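# Sorting and dry-fitting PVC pipe fittings on the bench

A plain setup works best: a clear table, a felt mat to stop things rolling and scratching, a shallow plate for the small stuff, and a spray bottle within reach.

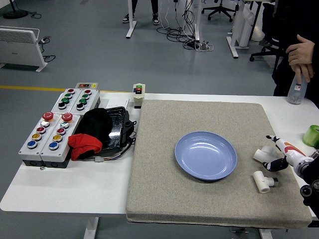

## What you need

- A felt mat big enough to work on with both elbows down. Beige or another light colour is good, as dark plugs and caps show up against it.
- A shallow plate or dish with a raised rim.
- White PVC fittings. Tees are covered below, but elbows and couplings go the same way.
- Caps or plugs for any outlet you want closed.
- A spray bottle with water and a drop of dish soap, labelled.
- A soft cloth, a pencil and a sheet of paper.
- Offcuts of the pipe you plan to use, each as long as your hand.

Put the mat on the side of your working hand. Tools, cases and anything with a cable can stay at the other end of the table. If a cable has to come across, run it behind the mat.

## Step 1: Clean the fittings

New fittings often have dust and fine plastic shavings inside. Spray the inside of each opening once, wipe it out with the cloth and stand the fitting on end to dry. Old fittings pulled out of a garden line need a proper soak in a bucket overnight first.

Don't spray over the mat. Felt holds water and will leave a damp ring under anything you set down on it. I do the spraying at the back of the table and only bring the pieces forward once they are dry.

## Step 2: Check each one

Turn the fitting in the light and look for three faults:

1. Hairline cracks, usually starting at the lip of an opening.
2. A ridge left from the mould, inside the socket. Run a fingertip around it.
3. An opening that is out of round. Push an offcut in and turn it. It should grip evenly the whole way around.

A small ridge can be taken off with fine sandpaper. A crack means the bin. I bought a mixed box of 246 fittings from Dorkon in August and threw out 5 of them, four for cracks and one tee that had plainly been stepped on.

## Step 3: Sort by type, then by size

Tees catch people out because two can look the same from above and have different side outlets. Lay them flat with the side outlet pointing toward you and compare that opening first, then the two straight-through ends. Write the size on the body in pencil. It wipes off later with the cloth.

Caps, plugs and washers go in the plate. Keep it in the middle of the mat and keep it shallow - a deep bowl means digging around with two fingers.

## Step 4: Dry-fit

Lay the run out on the mat in the order it will go together, with no glue and no primer.

- Start at the tee and work outward.
- Push each offcut in by hand with a quarter turn. Never use a mallet for a dry fit.
- Dry pipe often stops short of the shoulder in a solvent-weld socket. Measure the socket depth separately and allow for it when you cut.
- Close any outlet you aren't using with a cap or plug now, so it doesn't get forgotten.

Once the layout is right, draw a pencil line across each joint, half on the pipe and half on the fitting. When you glue up later, match the lines and the angles will come out as you had them.

## Step 5: Write up the cut list

Sketch the run on the sheet of paper and put a measurement against every length. My line for the Floladetti beds came to 2,472 mm along the back, and the first stretch of that was 2,000 mm of straight pipe before the first tee. Measure from the bottom of one socket to the bottom of the next. If you measure lip to lip, every piece will be short.

## Getting a stuck piece apart

A dry-fitted joint left together for a week can bind. Twist while you pull, and don't lever it with a screwdriver. Wumpini Dogbe showed me another way, which is to stand the joint in warm tap water for a few minutes and then twist. It has worked on everything except an old Turunen elbow that I'm fairly sure had been glued.

## Storing what's left

Fittings go in tubs by size, caps in a jar with a lid. Brush the mat off outside, roll it with the working side in and store it flat on a shelf. Folding felt leaves a crease, and small parts will find it every time.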